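Chapter 7
Who Watches the Police? Civilian Review in American Cities

Picture a packed council chamber on a Monday night. Residents line up at the microphone, the police chief sits in the front row, and everyone wants an answer to the same question: when someone complains about an officer, who gets to decide what happened?

Welcome to one of the liveliest topics in local government! In Chapter 6 we followed a complaint inside the department. Now we step outside it and meet the civilian review board, a panel of residents with the power to read files, hear witnesses and (sometimes) recommend discipline.

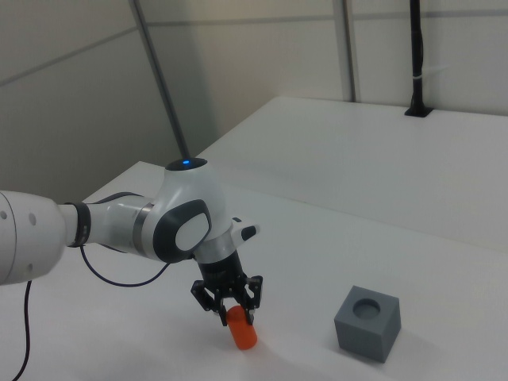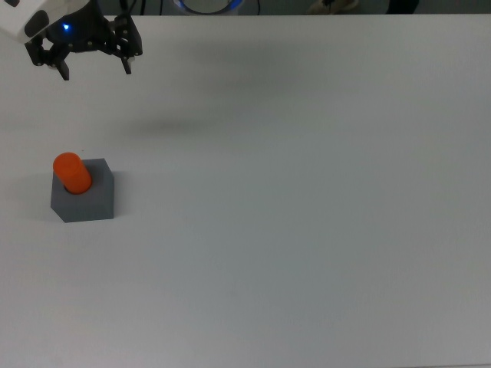 Figure 7.1 Robot arm with a black two-finger gripper over a white tabletop, two views.

Our main case is the city of Sudbridge, where the board received 2,223 complaints in its first 16 months and closed 2,181 of them. That sounds wonderful, and in some ways it was – but closing a case and settling it fairly can be very different things, as you will see when you read the interviews with board member Soo-ah Yoo and police union lawyer Yakubu Abubakar. They disagree about nearly everything, and both are worth your time.

As you read, keep these questions nearby:

Who picks the board members, and who can remove them?
Can the board order an officer to testify?
What does the public get to see afterward?

Key terms: civilian review board, subpoena, sustained complaint, use of force, consent decree

7.1 How Sudbridge Got Its Board

The push began with a petition. Jocelyn Pangilinan, a bus driver from the Ambrosio neighborhood, needed 2,000 signatures to put the idea on the ballot.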